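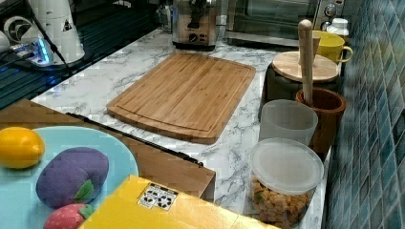
The Winico quit homing its wrist on the first night of November, so guess who stayed late with a hex key! I'd swapped the belt already (part 828, Weseno wants a fortune for it) and it still stopped a hair short every time. My trick is teaching it the counter again from scratch. I sent it to the near corner of the cutting board, then over to the yellow mug, then back, and wrote down the offset. Seventy-nine. I typed that in, held my breath and hit home. Click. "Well, hello," I told it, and went looking for my coat.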